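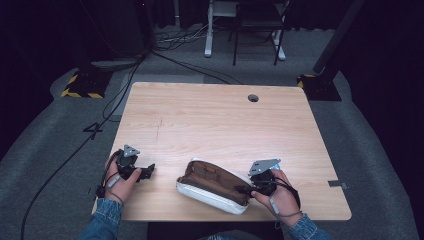

Mestari Opens Its Equipment Planning Service to Buyers Who Have Not Yet Bought Anything

ASHBY, October 5, 2018 — Mestari, which advises small and mid-sized packing and assembly firms on automation, today announced a planning service for companies that are thinking about robots and have not signed for one. The service is called Barow. It will take its first outside customers in December, with purchases planned for the 2019 budget year.

Mestari has spent most of its working life being called in afterward. The usual phone call begins with a list of what has been delivered and ends with a question about the doorway. The company has become good at this kind of visit and would like to make fewer of them.

"We are very fond of our rescue customers, and they pay on time, but they have generally spent the money by the time they find us," said Rangi Rewi, who founded Mestari and still writes most of its reports. "What they have left is enough for lunch and a short meeting about whose idea it was. I would rather have the meeting first. The lunch can stay where it is."

Barow is built around a plain question that the company says is often skipped: what do the hands do now? Before any equipment is priced, Mestari asks the customer to pick three handling tasks and to send the goods themselves, in the state in which they reach the line. The tasks are then worked through at a table by a person using a pair of hand-held grippers, over and over, and the results go into the plan. If a zippered pouch is hard to get hold of with two gripper jaws and a patient human behind them, the buyer will want to know that before comparing arms by reach and payload.

Soft goods get their own section in every Barow plan. Sales literature tends to show boxes. Boxes are cooperative, and most of the sums that come with a quotation assume something with corners. A pouch, a sleeve or a half-filled bag takes whatever shape it likes, and the cost of persuading it otherwise lands on the buyer under headings such as "fixtures," "integration" and "additional site days."

Each customer receives a written plan covering the following.

The work: which of the three tasks are worth automating now, which should wait, and which are being done perfectly well by someone named in the staff directory.

The table: work surface, mounting, height, access from both sides, and where the cables go. Cables have a heading of their own. In Mestari's experience they are budgeted at nothing and then occupy the floor.

The grippers: jaw shape, opening width, spare fingers, and how long a replacement takes to arrive. The plan states a yearly allowance for parts that wear out, separate from the purchase price, so that it cannot be absorbed into the purchase price by an enthusiastic person in the spring.

The people: hours of training, who gives it, who covers the line meanwhile, and who is expected to answer when the thing stops at the end of a shift.

The money: three versions of the budget, labeled Lease, Buy and Leave It Alone. All three are costed to the same level of detail. The third version is a requirement of the service and may not be removed at the customer's request.

The Leave It Alone budget drew the most comment when Mestari tried the service out on existing customers. The company went back to 103 past equipment plans from its own files and marked them against what was eventually spent. In 45 of them, the largest single overrun was in something that had never appeared as a line at all. Mestari wrote a number of those plans itself and has included its own in the count.

"It was an educational afternoon," said Rewi. "I found one of mine where we had specified the arm to the last bolt and left out the guarding. There was a nice drawing on the cover, though. Barow plans don't have a drawing on the cover."

The trial's first complete plan was prepared for Irkeo, a maker of travel pouches and small textile cases, which had arrived with a quotation for two packing cells and a strong wish to place the order before year's end. The plan recommended one cell, a longer trial on the pouches that have to be held open for filling, and no decision on the second until the first had been running through a full busy season. It also recommended moving a shelf. Irkeo has since moved the shelf and has the rest under review.

Mestari does not sell robots, grippers or stands, and takes no commission from firms that do. Barow is charged as a fixed fee, agreed in writing before any goods are sent. The fee is the same whether the plan recommends a large purchase, a small one or none, an arrangement the company's accountant has described as interesting.

Customers who go on to buy can ask Mestari to read the supplier's quotation against the plan, line by line, and return it with questions. One reading is included. Further readings are charged by the hour, mainly to discourage suppliers from sending revised quotations with only the date changed.

The service has limits, and Mestari would like them known early. It does not cover welding, painting, food or anything alive. It will not produce a payback figure to order. Customers who need the payback period to come out under a certain number of months for internal reasons are welcome to tell Mestari the number, which will be kept in confidence and ignored.

Places for the December intake are limited by table time. Each customer's goods are handled at Mestari's Ashby workshop, and one customer's work is finished before the next one's is started — the company tried it the other way and spent a morning sorting zippers. Firms wishing to be considered should send a short account of the work they have in mind, the approximate sum they have been told it will cost, and the name of the person who told them.

Samples should not be sent until requested. When they are requested, they should be ordinary ones from the line, creases included. Mestari has in the past received goods that had been ironed.

About Mestari

Mestari advises packing and assembly firms on the purchase, siting and upkeep of automated equipment. It is privately owned and works from a workshop in Ashby. Its services include equipment planning under the Barow name, quotation review, and visits to sites where the equipment has already arrived.

Press contact

Rangi Rewi, Mestari, Ashby. Interviews by arrangement. Reporters who would like to try the grippers should allow more time than they think they need and bring something difficult to pick up.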